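Open day at Ileto
Posted Aug 14, 2024

I drove out to the Ileto open day last week. It's 40 miles from my place and I'd never been inside the building before, only past it on the way to the lake. They make fixtures and rails for small assembly lines, and for the past year they've been renting half the floor to Omness, a company that works on two-armed robots for kitchens.

Parking was in the gravel lot behind the loading dock. You sign in, get a sticker, and walk through in groups. Our group got the machine shop first. There was a Strömberg press in there running brackets, 700 an hour according to the sign, and it was loud enough that I missed most of what our guide said. Then we had a coffee break, and then the Omness side, which is what I had come for.

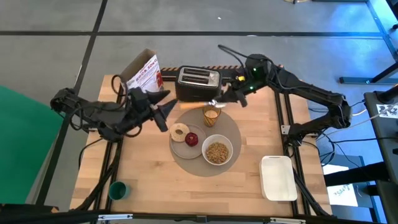
I spent most of my time at the breakfast station. I run the kitchen at a small retirement home and mornings are when we are short of hands, so I wanted to see how a robot deals with ordinary food and ordinary dishes. The arms are mounted on either side of a butcher-block table, which is smaller than I expected. One gripper had a spreader by the metal end, with the wooden handle sticking out sideways by the toaster. I would have grabbed it by the handle, and so would anyone on my staff. The bagel half was on the plate next to a full bowl of cereal, with a glass right behind, so there isn't a lot of room to work in. Our breakfast trays are about as crowded as that.

I asked about cleaning, because that's the first thing our inspector would ask. The answer was that the arms get wiped down and the gripper fingers come off. They don't have a washable cover yet. One is supposed to be ready in September. I also asked about price and didn't get a number.

The last stop was Revance, the software they use to plan the arm movements. It was 4 screens and a lot of talking, and I'm not the right person to judge it. The handout says it has been tested on 1,000 different table layouts. I took one home if anybody at work wants to read it.

Lunch was sandwiches. I left at one and was back in time for the dinner prep.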